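4.3 Recording a demonstration by remote control

Run the first recordings in the Skenitz simulator before moving to the real cell.

1. Load the Tromar cell and select Teach.
2. Set the speed limit to 60 mm/s.
3. Hold the enable key and steer the gripper to a point above the fixture. 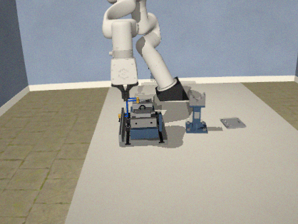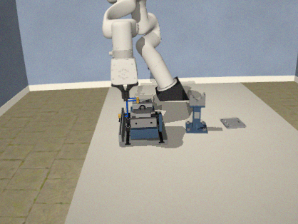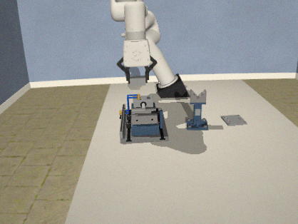
Figure 13. Simulated cell: gripper above the fixture, support stand and square plate to the right.

4. Press Mark to store the waypoint. Wait 200 ms before the next move.
5. Release the enable key to end the recording.

Note: recordings longer than 300 s are split into two files.

CAUTION: Do not replay a simulated recording on the real arm until the fixture offset has been checked (see 4.5).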